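Good Practice for Shared Benches: Second Progress Report
Prepared for the Skimden Fund by Orla Foley, project lead
Period covered: June through December

Where we are

We said in the first report that we hoped to have a working draft of the bench rules by the end of the year. We have one, and we've been living under it since September! It runs to 14 rules, it fits on two sheets of paper, and people on three different projects are using it without being chased. I'm really pleased with how this half has gone, and I'll try to give you the detail behind that, including the parts that are still rough.

A quick reminder of what you're paying for. The Tunik lab runs small two-arm robot benches that several groups share. The big safety standards for robots are written with factories in mind, and they're good, but a person setting up a bench at 8:30 in the morning needs something shorter that sits between the standard and the task. Our job is to write that, try it out for real, and hand it over in a form other labs can pick up.

Work done this period

Risk assessments. All 4 benches now have a written assessment, done with the people who work at them. Iman Soliman led these and rewrote our form halfway through, after the first bench took most of a day. The new form starts with the task (what is being picked up, by which arm, who stands where) and gets to the hardware afterward. The remaining three went much faster, and the answers were better too, with a lot less copying from the manual.

Start-of-run checks. This was the piece we argued over most. The early draft had a long checklist that everybody signed and few people read. We cut it to five lines: stop button pressed and released, speed limit confirmed on screen, both arms at their rest pose, cables clear of the joints through a slow sweep, and the object list for the run posted at the bench. The slow sweep has been the star of the five. Operators like it, it's quick, and it gets people looking at the bench as a whole before anything moves at working speed.

Run log. We've now logged 2850 runs under the draft rules. Each entry has the operator, the task, whether the checks were done, and a free text box. The box has been worth far more to us than the tick marks. People write things like "left arm wants to come home the long way round" or "please can we agree where the tape lives," and quite a few of the changes below started there.

Compliance. Start-of-run checks were recorded for 93 percent of runs. Most of the gaps fall in the first few weeks, and another batch comes from short reruns, where an operator stops, adjusts one object, and goes again. The draft didn't say whether a rerun counts as a new run. It does now: if a hand has been inside the reach of either arm, the checks are done again from the top.

What changed in the draft

Rule 3 (cables) used to say that cables should be "tidy." That word caused more trouble than any other in the document. A tidy cable can still be too short for a wrist at full turn, and a big loose loop can be perfectly fine if it stays out of the grippers' way. The rule now asks for enough slack for the full range of the task, and for the loop to be watched during the slow sweep.

Rule 6 (power) is new. It covers where power strips may sit on a bench top, and asks that the stop button stay within reach without leaning over one.

Rule 8 (objects) was rewritten from scratch. Our groups like mixed small parts, and they should, as the variety is the whole point of the work. The rule now separates objects in use from objects waiting, and asks operators to decide before the run which arm goes to which area. Where both arms may enter the same area, the run stays at reduced speed until the shared moves have been gone through once.

Rule 11 (labels) asks that the label on each arm base can be read without moving anything. Small thing, but it saved Iman a lot of crouching during the assessments. 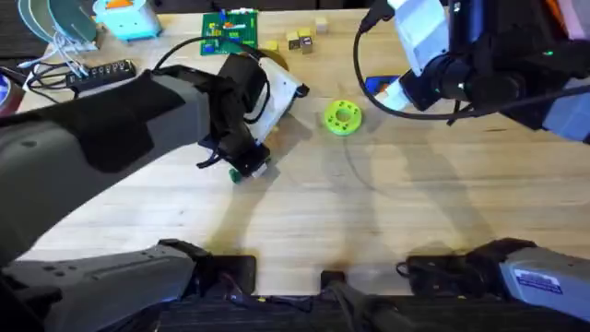

Two arms at work over mixed small parts, with the power strip at the edge of the bench top.

Bench layouts like this one are where Rules 3, 6 and 8 all meet, and we'd like the final guide to have a page on layout alone. Iman has started it. The first version is mostly sketches and arrows, and it's already the page people ask for.

What we haven't finished

The training session is behind. We planned to run it twice in the fall and ran it once. The one session went well, with lots of good questions about handing a bench over mid-task, and we ended up adding a handover note to the log as a result. The second is set for early next year.

We also owe you a section on changing grippers. Ó Dubhghaill, who are reviewing the draft from outside, felt ours was too thin, and they're right. It tells people to stop the arm and lock it out and then says very little about checking the new grip force afterward. We're testing a simple force check now and will share the wording as soon as we're happy with it.

Budget

Spending is on plan. We used less than expected on printing and a bit more on staff time for the assessments. No change to the total is requested.

Next six months

Run the second training session and gather written comments from everyone who attends.
Finish the layout page and the gripper section.
Send the full draft to the team at Dedow, who have offered to try it on their own benches. Their setup is quite different from ours, so this will be a proper test of whether the wording travels.
Publish the guide, the assessment form and the check sheet together, free to use.

If anyone from the Fund would like to visit during the Dedow trial, please do get in touch. Mornings are best, as most runs start before 10.

Orla Foley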